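Does Hulwood have its own local government?

Posted in: Places and Boundaries
Asked by Juser

I am preparing a short entry on Hulwood for a county reference list and have found conflicting accounts of its status. One older map labels it a village. The county directory calls it a hamlet, and the post office treats it as a separate delivery area with its own zip code. Property tax bills for addresses there are issued by the surrounding town.

I would like to know which term is correct, whether Hulwood elects any officials, and which population figure should be cited. I have seen both 3,000 and 341, and I cannot account for so wide a difference.
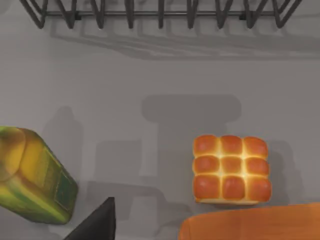

Places and Boundaries Desk, Community Help Pages

Replies to this topic are open to all registered members. Please state the source of any population figure and do not combine figures taken from different areas.

Asante

The correct term is hamlet. In New York State a village is a municipal corporation with its own board and, in most cases, a mayor. A hamlet is an unincorporated community within a town. It has no legal boundary of its own and elects no officials. Residents of Hulwood vote for the town supervisor and the town board in the same manner as all other residents of the town.

The zip code should not be taken as evidence of incorporation. Postal areas are drawn for the delivery of mail and often cross town lines. The Hulwood post office serves addresses on both sides of Girkex Creek, and those on the eastern side lie in the neighboring town. A person may therefore have a Hulwood mailing address and pay taxes to a different town altogether.

With regard to population, the two figures describe different areas. The figure of 341 is given in the town's planning report for the old settlement near the church and the mill pond, an area the report defines by named streets. The larger figure is for the full postal area. Either may be cited if the area is named beside it. 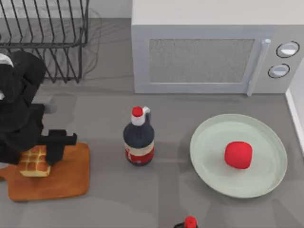

The older map should be read with some care. Mapmakers of that period used the word village for almost any cluster of houses, with no legal meaning intended. If the entry must mention the map, I would suggest the wording "shown as a village on early maps" and nothing further.

Girkexroad

It is a hamlet. There are 2 signs on the main road and both say so. I have lived here a long time and we have never had a mayor.

Hulwood Reader

I agree with the first reply, with one addition. Hulwood has a fire district and a library district, and each of these elects its own board. They are special districts and do not make the hamlet a municipality, but it would be incorrect to state that no elections are held for local bodies. The fire district covers over 60 streets, including several that most residents would not consider part of Hulwood. The town clerk keeps the district maps and will provide copies on written request.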